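Storing Dry Goods in Glass: Jars, Lids and Seals

Wednesday, July 3, 2024
By the Hallance Kitchen Desk
Print | E-mail
14 comments

Most dry goods keep longest in a sealed container held at a steady temperature, away from direct light. Glass meets the first requirement only as well as its lid does, and the second and third depend on where it stands.
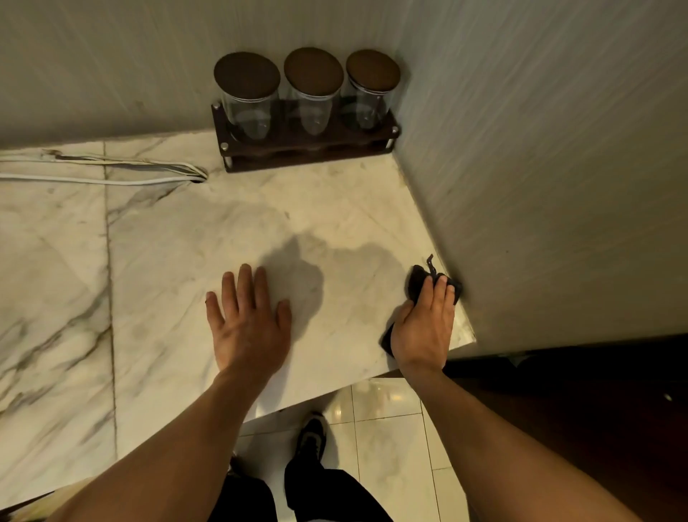 Choosing the volume

Buy jars to suit the packet, with a margin. A container that holds nine tenths of a bag leaves the remainder in torn paper at the back of the cupboard, where it goes stale and attracts moths. Flour is the awkward case. It traps air when poured and takes up more space on the first day than it does a week later. A 2000 ml jar will accept a kilogram bag of plain flour with room for a scoop. The same jar is too large for ground spice, where the air left above the contents does more harm than the light.

Rice, lentils and sugar pour densely and settle very little. Porridge oats and breakfast cereals are bulky for their weight, so the weight on the packet is a poor guide. Stand the packet beside the jar before buying, or fill the packet's outline with water in a measuring jug and note the figure.

Lids

Screw lids seal by compression and tolerate rough handling. Clip lids seal well while the rubber is sound. Push-in wooden lids rely on a silicone or plastic ring around the plug, and the ring is the part that fails. Check it by closing the empty jar and lifting it a short way by the lid over a folded towel. A ring in good order will take the weight of a small jar. One that lets go at once needs replacing.

Wooden lids must not go in the dishwasher or be left to soak. Wipe the top with a wrung-out cloth, dry it immediately and stand it on edge overnight. A lid put back damp will swell in the neck. If this happens, leave the jar in a warm room for a day before trying to pull it free. Don't lever it with a knife, as the rim will chip.

Dull or greyed wood can be treated with food-grade mineral oil. Remove the ring first, apply a thin coat with kitchen paper, wait twenty minutes and rub off the excess. Olive and sunflower oils turn rancid and should be avoided. Two coats a year are enough for most kitchens. We do ours in May, before the humid months.

Replacing a seal

1. Pull the old ring off by hand. Cut it if it has hardened.
2. Clean the groove with a cocktail stick and a little washing-up liquid.
3. Measure across the groove, not across the lid.
4. Fit the new ring dry. Grease attracts flour.
5. Close the jar and leave it shut for a day so that the ring takes its shape.

The Mirkar rings we stock as part no. 179 fit the narrow plug, and part no. 1084 fits the wide one. Both are sold in packs of four. The Clustirora jars take a flat ring with a square edge and neither part will suit them.

Washing and drying

Wash the glass in hot water and rinse it well. Detergent left on the inside wall can be tasted in sugar and in tea. For a cloudy film, which in hard water areas is usually limescale, fill the jar with one part white vinegar to four parts warm water and leave it for an hour. For a smell that persists after washing, put in a tablespoon of bicarbonate of soda, close the lid and leave it for two days, then rinse.

Drying is where most people go wrong. A jar that looks dry often holds moisture in the bottom curve. Towel it, then stand it open in an oven that has been switched off and allowed to cool to hand warmth. Half an hour is usually sufficient. Let the glass come back to room temperature before filling, or condensation will form under the lid.

Do not pour boiling water into a cold storage jar. Ordinary soda glass is not made for it.

Position

Worktop storage is convenient, but the place needs some thought. Keep jars clear of the kettle, the toaster and the outlet of the dishwasher. The wall above a fridge is also warm. Coffee, paprika, dried herbs and wholemeal flour should be kept in a dark cupboard, whatever they are stored in. Pasta, white rice, salt and sugar will tolerate daylight.

On stone worktops, check what is under the jar or its stand. Oil that creeps out of treated wood can mark marble, and the mark is slow to draw out. Felt pads hold crumbs. Clear silicone feet of the sort sold for cabinet doors are better, and they can be wiped. Lift the stand once a week and clean underneath it.

A rack should be loaded from the heaviest jar outwards where it has open ends. The Vieira rack has fixed bays and can be loaded in any order.

Labels and dates

Write the use-by date on masking tape and put it on the base of the jar, along with any cooking instructions cut from the packet. Allergen information should be kept too. Paper labels with a water-based glue come off in warm water. Plastic ones need oil and a plastic scraper.

Never top up. Empty the old stock into a bowl, wash and dry the jar, put in the new packet and pour the old contents on top so that they are used first. Where the old stock is past its date, throw it out.

Freezing new flour in its bag for four days before decanting will kill most insect eggs. Let the bag return to room temperature unopened.

Print | E-mail
Shared 80 times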